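Wednesday, October 16, 2024

Up at 5 again. Rain. No milk so black coffee, two cups, regretted it by nine.

Bus to Plindport late, stood the whole way. Read maybe four pages of the shipwreck book -- still nobody on the boat, it's all about the price of rope. Will give it till the weekend.

Called about the boiler. Part is 600 now, was less in April, I'm sure it was, but can't find the quote. Noemi Szabo says get a second guy in. She's probaly right. Her second guy is in Prusville though and charges for the drive.

Lunch at desk, the lentil thing, too much cumin. Then Nicanor Ventura rang re the trip. Flights through Barajas, four hours to kill there on the way out, less coming back. 1085 for the two of us with bags. Said yes before I could think. Must tell work. Must find passport!! Last seen in the blue drawer, not there now, looked twice.

Walked home the long way by the canal. 3363 steps on the phone thing, felt like more. Heron on the lock gate, same one I think. Leaves all down on the Grestirholm side and slippy as anything, nearly went over by the bridge.

Soup. Ironed two shirts, gave up on the third. Mom called, her knee is better, she's back at choir and cross with the new altos. Forgot to ask about the recipe for the plum cake -- ask Sunday.

Wrote half the letter to the landlord. Too angry, will redo it tomorow. Bins out. Window in the hall still won't shut right.

Bed by ten, if I stop writing this.
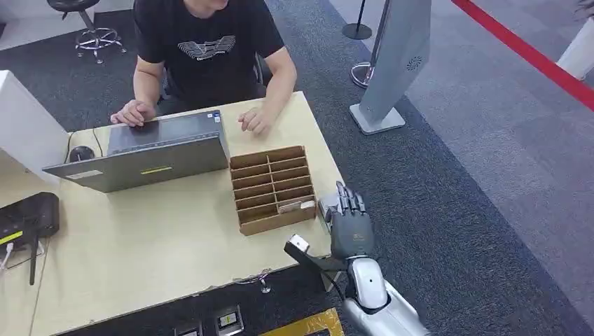 Hand on the laptop, mouse off to the side.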